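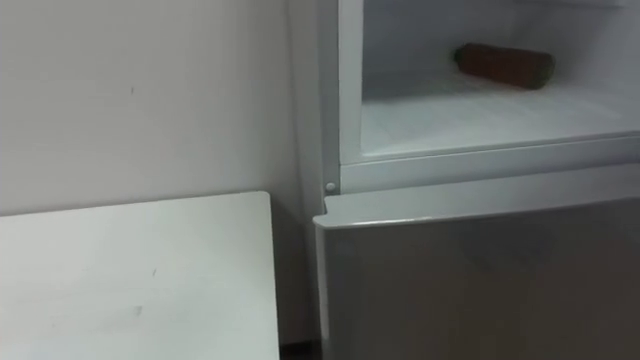
The rule was that the bottle had to come out of the fridge and end up standing on the desk, and the robot had 24 seconds to do it. Callum Hartley had written the rule himself, back in April, when it had seemed generous.

"It's thinking," said Imran.

"It's not thinking. It's waiting for me to press the key."

He pressed the key. The robot shifted its weight and the cables on its back swung a little. Then its arm came up as far as the elbow and stopped there, as if it had been asked a question in class.

The Pirkomley College robotics club met on Fridays after lessons, in the small room at the end of the science corridor. The heat for the Leltorden Cup was a week off. There were four tasks in the heat, and the club could do three of them. They could do walking to a line, turning on the spot and pushing a door shut. The fourth was called Household, and you picked your own object.

Callum had picked a bottle of tea because he had one in his bag.

"Try it slower," said Mr Deschamps. Gilles Deschamps taught French and had taken on the club when the physics teacher left. He marked books during the sessions and looked up when something fell over.

"If it's slower it won't make the time."

"Does it make the time now?"

Callum didn't answer that. He opened the log on his laptop and went to the bottom. The program was called Rilero, after nothing in particular, and every attempt it made got its own line. The last one said 949. Next to it, in the column for results, Imran had typed "elbow".

Most of the column was like that. There was a run of "dropped" and a run of "missed", then a long patch where it said "knocked it over" so many times that Imran had shortened it to KO. Twice it said "yes". Both of those were from a Tuesday dinner time when Callum had been off with a cold, and he didn't entirely believe in them.

"What did you do differently?" he had asked, when he came back.

"Nothing," Imran had said. "I just ran it."

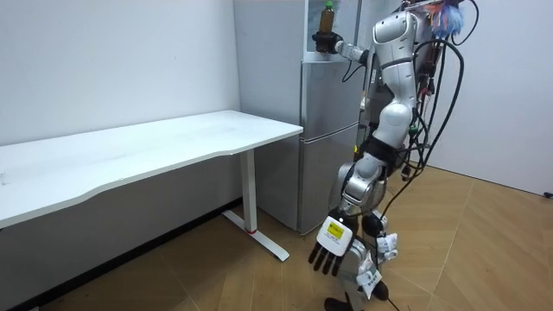

The trouble was the grip. With the bottle upright the hand closed well enough, and it would lift and hold for as long as anyone liked. But it closed in the same place every time, and the bottle was never in quite the same place. If it stood a finger's width further back, the fingertips pushed it over and it lay at the back of the compartment where the arm couldn't follow.

"We could put a bit of tape down," said Imran. "To show where it goes."

"They don't allow marks."

"Do they say that?"

Callum found the page. The rules for Household were in a section with the heading Do, and after it there was a much longer section with the heading Do Not. Marks on surfaces were the second thing in it.

"They say that," he said.

Mr Deschamps put the lid on his pen. He came over and looked at the fridge for a while with his hands in his pockets.

"When I want something from the back of mine," he said, "I don't know where it is either. I put my hand in and go along until I touch it. Can it do that?"

"It can't feel anything," said Imran.

"It can a bit," said Callum. "The fingers know when they've stopped."

He had not used that part. There was a number that came back from the hand whenever a finger met something, and he had hidden it on the first day because it filled the screen up. He unhid it now. Then he took out the line that told the hand where to close, and wrote a new one that told it to go forward slowly until the number changed, and close there.

It took him until half past five. Imran ate both packets of crisps. The cleaner looked in, saw the robot, and said she would do the other rooms first.

"Ready," said Callum.

He pressed the key. The arm came up past the elbow and went in – slower than before, much slower – and the fingers met the bottle and pushed it. It rocked. It leaned back, came forward again and stayed up, and the hand closed.

None of them spoke while it turned. The feet made their small flat noises on the floor. The arm came down over the desk and the hand let go.

"Thirty-two," said Imran, looking at his phone. "That's 8 over."

"It's on the desk, though."

"It's on the desk," said Imran, and typed it in the column. He thought about it, then deleted it and put "yes, late".

Mr Deschamps had gone back to his marking. Callum carried the bottle over to the fridge and stood it inside without looking where he put it.

"Again," he said.
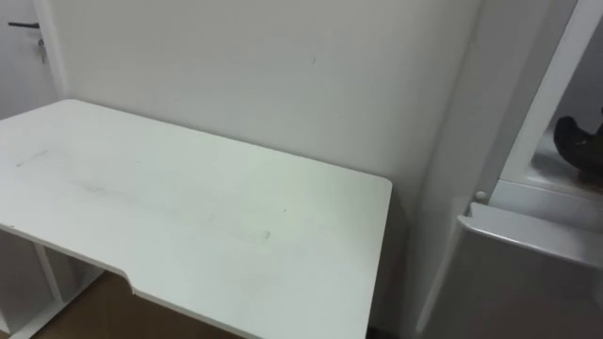 The Heat

They were drawn to go last, after a school with matching jackets. Callum spent the wait scrolling up and down the log. Over the week he had got it to 26 seconds, then 25, and on the night before he had got it to 23 and gone straight to bed so as not to spoil it.

"Household," said the judge. "Would you place your object, please?"

Imran went up with the bottle. He put it in, came back and sat down.

"Where did you put it?" said Callum.

"In the fridge," said Imran.

Callum pressed the key.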